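Slippers by the door

When we moved to this apartment in January, I did not think much about slippers. In my family everybody takes off the shoes at the door, and then you walk in socks and your feet are cold until spring. My neighbor Telmo Miranda has slippers for all his guests, and after one evening at his place I wanted to have the same.

So I bought a small rack. I looked at two models, the Sadetti and the Haltetti, and I took the Haltetti, as it was lower and fit under the coat hooks. It has a wooden top and black metal sides. I needed one evening to put it together, and one screw was left over. I still keep it in a drawer.

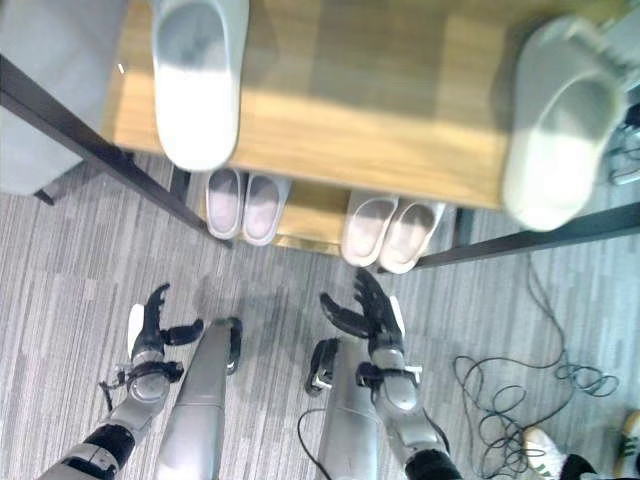 My rule is simple. The big slippers go on the top shelf and the smaller ones go below, in pairs, with the toes to the front. Before, I put them the other way, and the guests always pulled out a left one and then a different left one. I also prefer light colors, even if my sister tells me that they get dirty quickly. She is right, but I wash them on Sunday with the towels.

The rest of the corner is still not finished. I have to find a better place for the cables, and on the carpet you see every crumb.
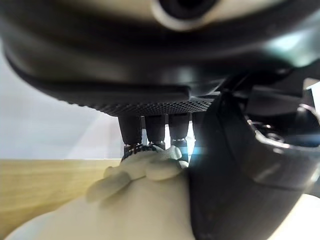 Telmo says I should buy a bench too, so that older people can sit when they change their shoes. I measured the wall yesterday and it would be very tight. Maybe a folding stool is enough. If you know a good one that is not too low, please write me in the comments.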